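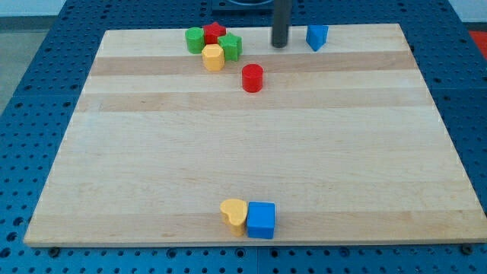

The block board at the Evance open day, November 2021.

I drove out to Stamdale with my neighbor Ita Carroll to see the Evance tabletop arm, and I'm so glad we went! You type a request in plain words and the rod nudges the wooden shapes across the board — slowly, I'll admit, but it was a pleasure to watch. Su-chen Yen let me ask for the hearts and stars myself. My one gripe is the fan noise. Four stars from me, and free coffee too.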